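Search this site Enter keywords Go

Home Readiness, Session 4: Water When the Taps Stop
Course handout, prepared by Raelene Tipoki

Welcome back, everybody! Last time we talked ourselves hoarse over flashlights and radios, so tonight we're on to water, which I'd put ahead of nearly everything else in your closet (yes, even the chocolate). A good starting amount is one gallon per person per day, half for drinking and half for cooking and a quick wash. Please don't forget the dog.

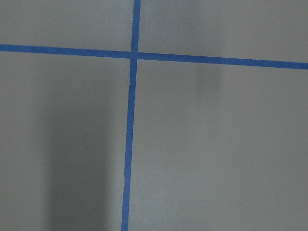 Now, two weeks is a lovely goal, but if you have nothing at all put by, begin with three days and build from there. Store-bought bottles are fine left sealed. If you fill your own jugs, use food-grade ones, wash them with soap, rinse well, and write the month on the lid. Mine all say August, and I change them every six months. Old milk jugs are a heartache, I'm afraid. They're hard to get clean and they split at the seams.

Esi Sowah keeps hers under the spare bed at the Favmont apartment, and she got through 9 days of the Sorkmont main break without once standing in line. 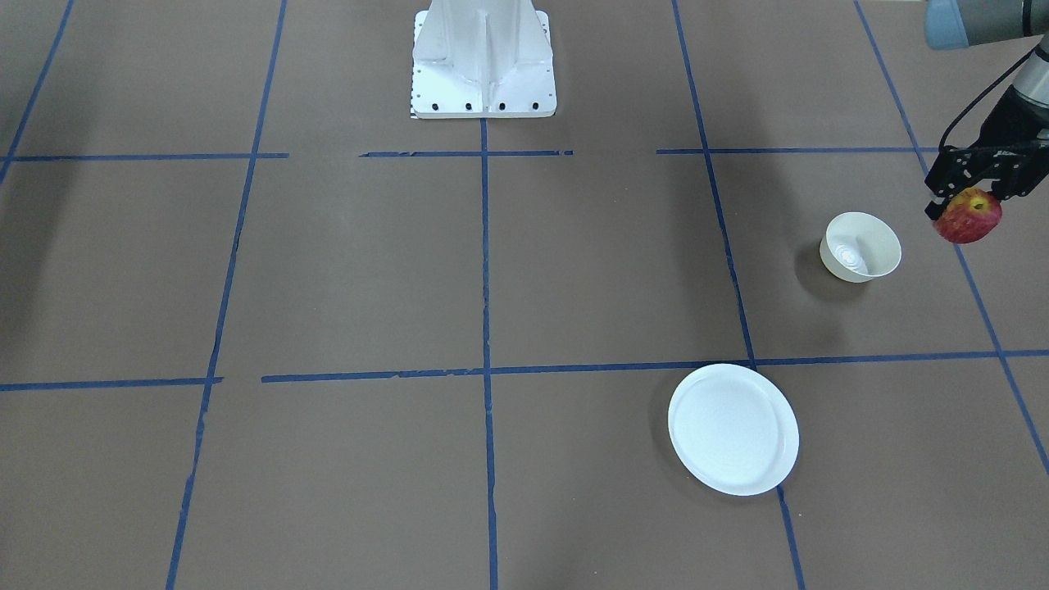

Can I drink the water in my water heater?
Usually it's fine, so long as the tank is for household water and hasn't been flooded or contaminated. Turn off the power or gas first, let it cool, shut the cold inlet, then open a hot tap and drain from the bottom.

If you aren't sure about any water, bring it to a rolling boil for one full minute, or three minutes up above 6,500 feet, and let it cool with a lid on. Boiling deals with germs. It does nothing for fuel or chemicals, so leave that water alone altogether.
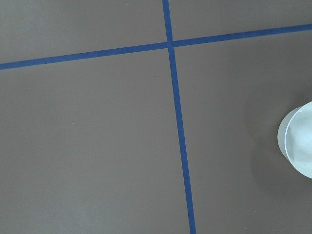 Keep a little plain, unscented bleach too, and check the label for the drinking water dose before you ever need it, since strengths vary from bottle to bottle.

For Friday, please count the people and pets at your place, work out your three-day number, and find a cool, dark spot for it all. Bring your list along and we'll go over it together!

Contact Raelene Tipoki | © Hestus Community Classes | Back to top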